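제목: Re: [매장운영] 재고 실사 결과가 본사 화면과 안 맞는 문제
보낸 날짜: 2025년 3월

안녕하세요, 여러분. 펠사이드(Felside) 점에서 재고와 발주를 맡고 있는 Divina Aquino입니다. 답장이 많이 늦었습니다. 지난번 Kjell 님 메일을 받고 바로 답을 드리려고 했는데, 저희도 마침 같은 문제로 한참 헤매던 중이라 어느 정도 정리가 된 다음에 쓰는 편이 낫겠다 싶었어요. 혹시 기다리셨다면 정말 죄송합니다. 글이 좀 길어질 것 같으니 차 한 잔 옆에 두고 읽어 주세요.

우선 원래 메일을 아래에 옮겨 둡니다. 중간에 가입하신 분들도 계시니까요.

> Kjell Eide 님이 쓰신 글:
>
> 안녕하세요. 피르카르드(Pirkard) 재고 모듈을 쓰시는 분들께 여쭙니다.
> 2월에 실사를 하고 나서 본사 화면의 수량과 저희 매장 수량이 계속
> 어긋납니다. 전체 품목이 572개인데 그중 60개가 맞지 않습니다.
> 이상한 점은 많이 팔리는 물건은 오히려 잘 맞고, 낱개와 묶음으로
> 같이 파는 물건에서만 차이가 난다는 것입니다. 세 번을 다시 세어
> 봤는데도 매장에서 센 숫자는 매번 같았습니다.
> 지원 창구에서는 단말기를 다시 연결해 보라고만 하네요. 이미
> 해 봤고 달라진 것이 없습니다. 비슷한 일을 겪으신 분이 계시면
> 어디부터 보셨는지 알려 주시면 고맙겠습니다.

Kjell 님, 저는 이 메일을 읽으면서 고개를 얼마나 끄덕였는지 모릅니다. 저희도 똑같이 낱개와 묶음을 같이 파는 품목에서만 차이가 났거든요. 처음에는 당연히 사람이 잘못 센 줄 알고 저녁에 남아서 선반을 처음부터 다시 훑었습니다. 같이 남아 준 동료들에게 지금도 미안한 마음이에요. 그날 저녁을 제가 사기는 했지만요!

결론부터 말씀드리면 저희 쪽 원인은 환산 단위였습니다. 피르카르드에서는 품목마다 '기본 단위'와 '판매 단위'를 따로 두게 되어 있지요. 그런데 예전에 쓰던 프로그램에서 품목표를 옮겨 올 때, 묶음 상품 중 일부의 환산 값이 비어 있는 상태로 들어왔습니다. 비어 있으면 오류가 나야 할 것 같은데 그냥 1로 처리됩니다. 그래서 묶음 하나를 팔아도 재고에서는 낱개 하나만 빠지고, 날이 갈수록 본사 화면의 수량이 실제보다 많아지는 거예요. 저희는 차이가 전부 같은 방향이었는데, Kjell 님 매장도 그런지 한번 봐 주시겠어요? 만약 어떤 것은 많고 어떤 것은 적다면 다른 원인이 섞여 있을 수 있습니다.

확인은 이렇게 했습니다. 관리자 화면에서 품목표를 표 파일로 내려받은 다음, 환산 값 열을 기준으로 정렬하면 빈칸이 맨 아래로 모입니다. 저희는 빈칸이 176개나 나와서 순간 눈앞이 캄캄했는데, 대부분은 원래 낱개로만 파는 물건이라 고칠 필요가 없었습니다. 실제로 손을 댄 것은 그보다 훨씬 적었어요. 고친 파일을 다시 올릴 때는 '덮어쓰기' 말고 '변경분만 반영'을 고르세요. 저는 처음에 덮어쓰기를 눌렀다가 가격 메모가 다 날아가서 또 하루를 보냈습니다. (백업해 둔 파일이 있어서 살았지, 아니었으면 지금쯤 이 메일도 못 쓰고 있을 거예요.)

그리고 환산 값을 고친다고 지난 판매분까지 거슬러 계산되지는 않습니다. 이 부분을 몰라서 저는 고쳐 놓고도 왜 숫자가 그대로인지 한참 들여다봤어요. 고친 다음에 해당 품목만 부분 실사를 잡아서 실제 수량을 한 번 넣어 주셔야 합니다. 부분 실사는 영업이 끝나고 마감 정산까지 올라간 뒤에 여시는 게 좋습니다. 판매가 걸려 있는 상태에서 열면 그사이에 팔린 수량이 두 번 빠지는 일이 있더라고요. 저희는 마감을 평소보다 일찍 올리고 시작했고, 품목이 많지 않으니 생각보다 금방 끝났습니다. 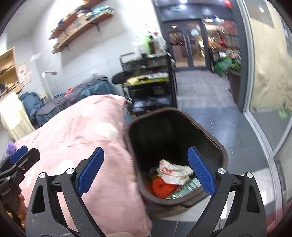
Kjell 님이 그사이 따로 보내 주신 답에 따르면 차이는 역시 전부 같은 방향이었고, 빈칸을 찾아 고친 뒤에 남은 것은 7개뿐이라고 합니다. 그 품목들은 모두 진드베리(Jindberg) 창고에서 매장 간 이동으로 들어온 물건인데, 이동 전표에는 묶음 단위로 적혀 있고 매장에서는 낱개로 입고를 잡았다는군요. 그러니 창고에서 오는 물건이 있는 매장은 이동 전표의 단위도 꼭 같이 보시면 좋겠습니다. 저희는 창고 이동이 거의 없어서 미처 생각하지 못한 부분이었어요. Kjell 님, 덕분에 저도 하나 배웠습니다.

브엉(Vương) 점에서도 품목표를 옮길 예정이라고 들었는데, 옮기기 전에 환산 값 열부터 채워 두시면 나중에 고생을 덜 하실 겁니다. 제가 쓰던 점검표가 있으니 필요하신 분은 이 메일에 답장만 주세요. 깔끔한 문서는 아니고 제 메모가 여기저기 붙어 있지만 알아보실 수는 있을 거예요. 아, 그리고 바코드가 두 개인 품목은 점검표에 아직 못 넣었습니다. 이 건은 저도 좀 더 봐야 해서, 먼저 정리해 보신 분이 계시면 알려 주세요.

모두 환절기에 감기 조심하시고요.

Divina Aquino 드림

--
이 사이트는 메일링 리스트 보관함의 이용 편의를 위해 쿠키를 사용합니다. 계속 이용하시면 쿠키 사용에 동의하시는 것으로 간주합니다. [동의] [설정 변경]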